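Grimaven Opens Regrind and Coating Counter in Jundton

Send us your dull end mills. We'll send them back sharp.

JUNDTON. I've been wanting to write this one since September. Grimaven now has its own tool regrinding and recoating counter, right here in our Jundton building, and it's open to any shop that cuts metal. You don't have to buy new tooling from us to use it, and there's no minimum order. If you've got one good carbide drill that cost too much to throw away, bring us the one drill!

For years we sold cutters and then sent the worn ones out of town whenever a customer asked. It worked okay, but the wait drove people up the wall (me included), and tools would come back with the corner radius a little different from what went out. I got tired of making those phone calls. So we bought our own five-axis grinder, cleared out the old stockroom, and started taking in work from a handful of local shops to get our feet under us.

We've now reground 644 tools for those first customers. Most were solid carbide end mills, with a fair number of step drills and a few form tools that gave us fits. I learned more about flute geometry than I ever planned to.

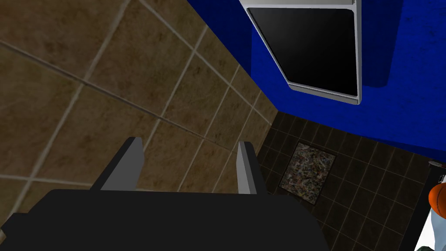

Simulated view of a two-finger gripper, with a tiled wall and floor beyond.

So how does it go? You drop your tools at the counter or mail them in one of our tubes, which we give out free. We clean and measure each one, and we call you before grinding anything that looks too far gone. If there's a chip running deep into the flute, I'd much sooner tell you to scrap it than charge you for a stub. Every tool goes home with a tag showing its new diameter and length, so your operator can punch in the offset and get going.

Regrinding starts at 22 dollars for a standard four-flute end mill. Recoating is extra and depends on what you're cutting, so tell us the material when you drop off! Folks running stainless and folks running aluminum should not be getting the same coating, and I will absolutely talk your ear off about it if you let me.

We're also picking up on a regular route now. The van goes out every Monday to Florkdale and the shops along the river road, and it brings back finished work on the same trip. There are 76 stops we can reach in a day if the bridge traffic behaves. If you're farther out than that, mail is still your best bet.

One more thing, and I'm really happy about it. Lévesque, the toolroom supply house many of you already order from, will take drop-offs for us at its front desk. Same price, same tags, and you can pick up your inserts while you're there.

New customers get their first batch measured and sorted at no charge, up to 90 tools. We'll tell you which are worth regrinding and which aren't, and what you do after that is up to you.

The counter opens at 7 a.m. on weekdays. Come to the side door, the one by the loading dock, and ring the bell if the grinder's running. We can't hear a knock over it.

About Grimaven
Grimaven sells and services cutting tools for job shops and manufacturers from its building in Jundton. To ask for mailing tubes or a spot on the pickup route, call or stop by the regrind counter.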